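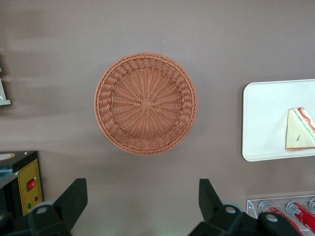
According to Usa Boonchu, the cell at Walcombe never gave trouble in the middle of a shift; it gave trouble in the first quarter hour, while everybody was still finding their coffee, and she asked us early on to write the morning routine down before we wrote anything else. We took that to heart, and so this section is longer than the usual paragraph on hardware. It goes through how the cell is set up at the start of a session, how the gripper is looked after, and what we did when the left finger began to drift.

Filed under: Methods / Tabletop Manipulation / Upkeep

3.2 Daily setup and care of the Werkik cell

Figure 3. View from the wrist camera over the table, with both gripper fingers at the bottom and the woven basket between and beyond them. A white tray with a sandwich and a clear holder with red cans are at the right.

The Werkik cell is one arm, one two-finger gripper and one small camera at the wrist, and all the upkeep described in this section was done by the two people who ran it, Anong Sangkhawat and Jintana Luangrath, with a good deal of patient advice from the Istbridge workshop down the hall. We are grateful to them, and a fair share of what follows is really their common sense put into our sentences.

A session begins with the power off. The operator wipes the table with a dry cloth, and then wipes the inner face of each finger with a second cloth that is kept for that purpose and for nothing else (we learned the hard way that table dust on the finger pads makes a smooth can slide). The finger screws are checked by hand with the short key. If a screw turns at all, it is taken out, cleaned and put back with fresh thread compound, and the change goes in the log. Only then is the arm powered up, and it is left to sit for 3 minutes before it is asked to move.

Next comes the camera check, and we would urge anybody building a similar cell not to skip it, however dull it gets by the second month. The arm goes to its home pose above the table and the operator compares the live view with a saved one. Figure 3 is a view of the kind we use. Both fingers should come up from the bottom edge, with a wide, open gap between them, and the basket makes a handy landmark because its round rim and the little square knot in the middle of its base are easy to line up by eye. If the fingers look right and the basket looks wrong, the basket has been moved and is simply put back. If the fingers themselves look wrong, the mount is suspect, and no data are recorded until it has been reseated.

Over the whole study we logged 177 sessions, and the fingers were taken off for a full cleaning after every 40. A full cleaning takes 60 minutes if it is done without hurrying, most of it spent on the round fittings near the finger mounts, where fine grit likes to settle. Jintana prefers a soft brush for this and Anong prefers a folded paper towel; we compared closing positions after both and could find no difference worth reporting, so the choice is left to the operator.

The one true repair came in February. The left finger had started to close a little late, and objects were being nudged to one side before the right finger met them. Our first guess was the controller, and we lost a whole afternoon to it. The cause was a worn washer behind the left bracket - a part so small that it wasn't on our spares list. The workshop cut a new one, we fitted it, and then we repeated the full camera check and ran the basket, tray and can tasks again before going back to normal recording. The sessions made with the worn washer are kept in the data set but are marked, and they are left out of every result in Section 4.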